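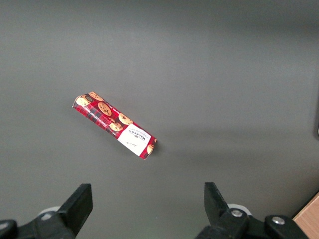
사진 제공: 라트리 쿤통(Ratree Khunthong)

최종 수정: 9월 4일 금요일

체크무늬 행주 날염, 빨강 바탕색 재조색

Chaimongkol 찻집 행주 건. 지난번 시험쇄는 바탕 빨강이 주황 쪽으로 떠서 전부 견본철로 돌렸다. 오늘은 바탕색만 다시 맞추고 줄 판은 기존 것을 그대로 썼다.

잉크는 Willik 수성 바인더에 안료 배합. 한 통에 840 g 만들었다. 빨강 안료만으로는 채도가 너무 높고 면 위에서 가볍게 보인다. 검정을 넣으면 금방 탁해져서 지난번에 실패했으니 이번엔 고동을 조금씩 넣으면서 봤다. 넣을 때마다 자투리 천에 찍어 열풍기로 말리고 비교. 젖은 상태에서 판단하면 안 된다. 마르면 한 단계 어두워지는데 통 안의 색만 보고 있으면 자꾸 덜 넣게 된다.

색 비교는 작업등 3000 K 아래와 창가에서 각각 했다. 작업등 밑에서는 이전 배합과 새 배합의 차이가 거의 안 보이고 창가에서는 확연히 갈린다. 앞으로 빨강 계열은 창가 기준으로 정하고, 흐린 날이면 그 사실을 견본 뒷면에 적을 것.

참고로 삼은 건 Walkers 초코칩 비스킷 포장의 타탄. 밝은 빨강 위에 검정과 고동 줄이 엇갈려서 전체가 깊은 빨강으로 보인다. 우리 도안도 줄이 올라간 뒤의 색을 생각해서 바탕을 정해야 한다. 바탕만 놓고 맞추면 줄을 올린 다음 생각보다 어둡다. 똑같은 색을 내려는 건 아니고, 줄 무늬 자체도 우리 쪽은 간격이 훨씬 성글다.

판은 2장. 세로줄과 가로줄을 따로 찍는다. 겹치는 자리가 진해지는 효과를 그대로 쓰려고 줄 잉크는 불투명제를 뺐다. 세로판은 문제없음. 가로판은 왼쪽 아래 구석에 핀홀이 있어서 감광액으로 메우고 Werneo 노광기에서 다시 구웠다. 메운 자리가 약간 두툼해 스퀴지가 지나갈 때 걸리는 느낌이 난다. 인쇄면에는 자국 없음. 다음 판 갈 때까지 이대로 쓴다.

천은 Trorar 평직 면, 풀기 뺀 것. 한 번 빨아서 말린 뒤 다렸는데도 가장자리가 조금 틀어진다. 체크는 천이 틀어지면 바로 티가 나므로 재단선 대신 올 방향에 맞춰 고정했다. 바닥 점착제를 새로 바른 뒤라 뗄 때 천이 늘어난다. 자투리로 몇 번 붙였다 떼서 점착력을 죽인 다음 본 천을 올리는 게 낫다.

발테리가 스퀴지 각도를 더 세우자고 해서 그렇게 했다. 줄 가장자리가 깨끗해졌다. 대신 바탕판에서 같은 각도로 밀면 잉크가 모자라 올 사이가 희끗하게 남는다. 바탕은 눕혀서 2회, 줄은 세워서 한 번으로 정리. 바탕 첫 번째와 두 번째 사이에는 건조하지 않았다. 말리고 찍어 본 천은 표면이 뻣뻣해서 행주로 쓰기 어렵겠다는 게 둘의 공통 의견.

안 된 것
- 바인더에 지연제를 안 넣고 시작했다가 가로판 가는 줄이 막힘. 물로 닦고 지연제 추가 후 재개.
- 고동 안료 첫 투입량을 저울 영점 안 잡고 달아서 기록이 안 맞는다. 배합표에는 두 번째 통 수치만 옮겼음. 첫 통은 라벨에 X 표시해서 선반 아래 칸에 둠. 연습용으로만 쓸 것.

열고착은 평소 조건대로 하고 세탁 시험은 아직. 시험편은 자르기만 해서 서랍에 넣어 두었다. 흰 천을 같이 넣고 돌려 이염부터 본다. 2월에 만든 남색 행주에서 이염이 나온 적이 있어 이번 건은 결과 나오기 전에 찻집에 견본을 보내지 않기로 했다.

라트리에게: 줄 도안 파일에서 가로줄 가장 가는 것 하나만 조금 굵게 바꿔 줄 수 있는지. 지금 굵기면 우리 망사에서 계속 끊긴다. 필름은 수정본 나오면 뽑고 기존 필름은 버리지 말 것.

감광액 얼마 안 남음. 주문할 것.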